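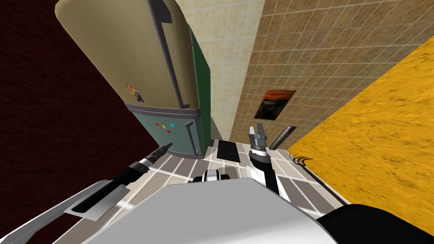
Brennan Hall, backstage and pit check before the opera double bill
Checked by me, Mei-kuen Huang, stage manager, November 6, 2018
Comments are mine, so please forgive the rambling. Anything marked ACTION needs doing before the dress rehearsal.

1. Pit rail and netting
OK. All the bolts are tight and the net is hooked on the full length. I leaned on it quite hard, to the alarm of the second oboe, and it held beautifully.

2. Pit floor and cables
ACTION. The harpsichord lamp is still running off an extension lead that crosses the path to the cellos. Gwenaël tunes in the interval and will be stepping over it in the half dark with a bag of tools, so can we please go round the back wall? Cable cover is in the Dronholm crate (the one with the broken catch).

3. Music stand lights
OK, mostly. 25 tested, 4 flickering. I've put tape on the bad ones and Chi-keung has new bulbs on order.

4. Stage lift
OK for scenery. Not for singers until the Hoven engineer has been back! I know the sorceress wants to rise up through the floor in Act Two and I want it too, it looked glorious in the model, but the lift stopped a hand's width short both times I ran it with weights on. ACTION: Thandeka to rehearse the walk-on entrance as well, just in case.

5. Cloud machine
Passed. Checked both ropes, the pulley and the brake. Load plate reads 500 kg and we're nowhere near that, even with Purificación, both cherubs and all that gold braid. The harness has a new buckle and she says it digs in less. I'd still like a second person on the brake every time it moves.

6. Thunder sheet
Fixing chain replaced. Gosh, it's loud. Ear plugs are on a hook by the prompt desk, please use them.

7. Candles
All battery ones now, hurrah. The two real flames in the temple scene are down to be looked at with the fire officer, and they stay unlit until I have it in writing.

8. Haze
Fine at the low setting. The chorus tenors coughed at the high one, and so did I. Keep it low.

9. Exits and aisles
ACTION. Stage left door was blocked by the Lunero costume rails again. I moved them myself and they were back by teatime. We seat 216 and there's a chorus entrance through the house, so that corridor has to be clear from the half onwards.

10. Trapdoor edges
White tape renewed. It scuffs off quickly under the dancers' shoes, so I'll look at it before each show.

11. First aid box
Short of plasters and cold packs. Eye wash is in date until January. ACTION: me, I'll pop out for the rest.

Next check is after the lift visit. If you spot anything before then, write it in the book at the prompt desk, and do put your name next to it so I can come and find you.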